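Search this site Search

Nitby Catering Services
Workplace inspection checklist: automated cooking stations, staff kitchen and dining area
Inspection completed May 27, 2025. Next inspection due in August.

Scope
This checklist applies to the cooking stations operated by the Stendik arm at the Baslow site. It covers the condition of the equipment and the effect of the change on staff duties. Comments are to be read with the kitchen risk assessment, which remains in force.

1. Stop controls
Stop button reachable from both ends of the station: Yes
Stop button tested before first service: Yes
Comment: Two members of the early shift had not been shown the test. Supervisors are to correct this before either person works alone at the station.

2. Staff duties
Written duties issued to all staff: Partly
Comment: Staff who used to cook at the station now load ingredients, check food temperatures and clear plates. The written duties still describe the old work. Several staff reported that they were unsure who may change a heat setting while the arm is running. Until new duties are issued, only the shift supervisor may do so.

3. Rest and rotation
Rotation away from the station in place: No
Comment: Watching the arm is tiring in a different way from cooking. The inspection recommends that no person should watch for more than 3 hours in a shift, with a change of task in between.

4. Training
Navickas course attended by all station staff: No
Comment: 4 places remain to be booked. Staff on evening contracts were offered daytime sessions only and should be paid for attending.

5. Cables and hot surfaces
Cables secured clear of cooking surfaces: No
Guarding in place on the public side: For review
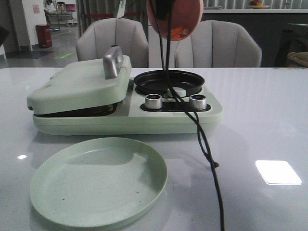
Cable routing is the main item outstanding from this inspection. The supplier's instructions require all leads to be held away from heat, and staff must be able to reach the controls without moving them. At the two-section cooker the black cables hang down in front of the frying pan and pass between the two control knobs before running on across the tabletop. They are to be rerouted and clipped back before the station is next used. The chairs on the far side of the table should be removed during cooking. Staff must not hold cables aside by hand while the arm is powered.

6. Reporting
Near-miss book available at the station: Yes
Comment: Entries have fallen since the arm was introduced. Staff said they believed faults were logged automatically. Only arm stoppages are logged, and burns, slips and spills must still be written down.

Budget note: 3,000 pounds has been set aside for cable supports and training cover.

Comments (3)

Evening shift, Baslow
Item 4 is welcome. Will the paid sessions be backdated for those of us who went in on a day off?

Kitchen staff
Please could the new duties say who cleans under the arm. At present it falls to whoever is last out.

Site safety office
Both points noted. Duties will be reissued with the cleaning task included. The question on pay has been passed to the contracts team.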